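그루두마흐(Grudumach)

그루두마흐는 윈리(Wirnley) 만 북쪽 끝에 있는 작은 항구 마을이다. 여름철 도보 여행지로 알려져 있음. 행정상으로는 윈리에 속하지만 우편과 버스 노선은 따로 운영된다. 주민 수 400명. 대부분 어업과 숙박업에 종사.

개요

마을은 방파제를 따라 길게 늘어서 있고, 언덕 위쪽에 옛 등대와 교회 터가 남아 있다. 중심가는 항구길 하나뿐. 은행은 없고 현금인출기는 우체국 안에 있는데 우체국이 닫으면 못 쓴다. 성수기는 6월부터이며 이때는 숙소 예약이 필수다.

교통

윈리 버스터미널에서 하루 2회 버스 운행. 소요 시간 80분. 일요일은 운휴. 기차역 없음. 자가용은 해안도로를 이용하는데 만조 때 일부 구간이 잠기므로 물때표 확인할것. 섬으로 가는 배는 구 선착장이 아니라 신 선착장에서 탄다. 안내판이 아직 안 바뀌어 헷갈리는 사람이 많음.

숙박

항구길에 민박이 몇 곳 있고, 언덕 쪽에는 세보미에(Cevomier) 산장이 있다. 산장은 원래 어망 창고였던 건물을 로리 홀데인(Rory Haldane)이 사들여 고친 것으로, 공용 주방과 건조실을 갖췄다. 조식 미포함. 침구는 대여 가능하나 수건은 없음. 체크인은 오후 늦게부터 받고 짐은 그전에도 맡길 수 있다. 야영장은 교회 터 뒤편에 있으며 바람이 쎄서 큰 텐트는 권하지 않는다.

식사와 장보기

식당은 항구 앞 생선튀김집과 선술집 정도. 저녁 주문은 일찍 마감된다. 식료품점은 빵, 통조림, 시리얼, 유제품 위주이고 채소는 배가 들어오는 날에나 제대로 있다. 장기 체류자는 윈리에서 미리 장을 봐 오는 편.
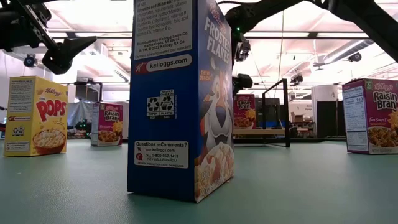
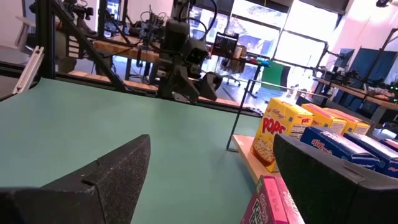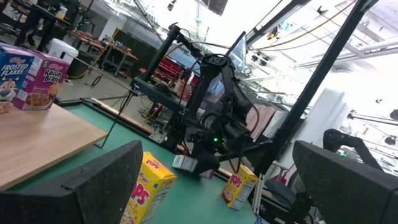
켈로그 시리얼 상자.

볼거리

도(Do) 바위: 마을 서쪽 갯바위. 썰물 때 걸어서 건널 수 있다. 바다표범이 자주 올라오며 가까이 가는 것은 금지. 이름의 유래는 분명치 않다. 사람 이름이라는 설과 옛 방언이라는 설이 있음.

옛 등대: 내부 관람은 여름에만. 계단이 가파르고 난간이 한쪽뿐이다. 꼭대기에서 윈리 만 전체가 보인다.

해안 산책로: 신 선착장에서 시작해 도 바위 앞까지 이어진다. 비 온 뒤에는 진흙이 심하니 등산화를 신는게 좋다. 중간에 화장실 없음.

기후

여름에도 서늘하고 안개가 잦다. 겨울에는 강풍으로 배편이 며칠씩 끊기기도 한다. 방수 겉옷은 계절 상관없이 필요.

운영 정보 변동

2020년 8월 23일 기준으로 등대 관람과 산장 공용 주방은 사전 예약제. 버스는 정상 운행하나 좌석 수 제한 있음. 배편은 선착장 매표소에 전화로 문의.

같이 보기

윈리
윈리 만의 등대 목록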